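Course handouts / Workshop automation

Week 2: gripping cloth

Work at the shared bench in pairs. Close the fingers near one edge of the towel and lift slowly - part of it should stay on the table. Log the finger gap each time.

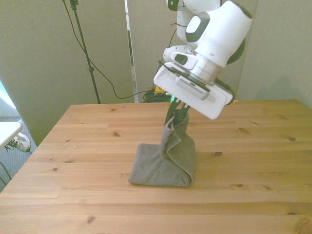
Page 27

A pinch like the one on the grey towel bunches the cloth into a twisted column. Note how much still rests on the wood before you start the fold. Tomás Foley has the log sheets.

Baltazar Jaramillo, Stomotville workshop | Back to top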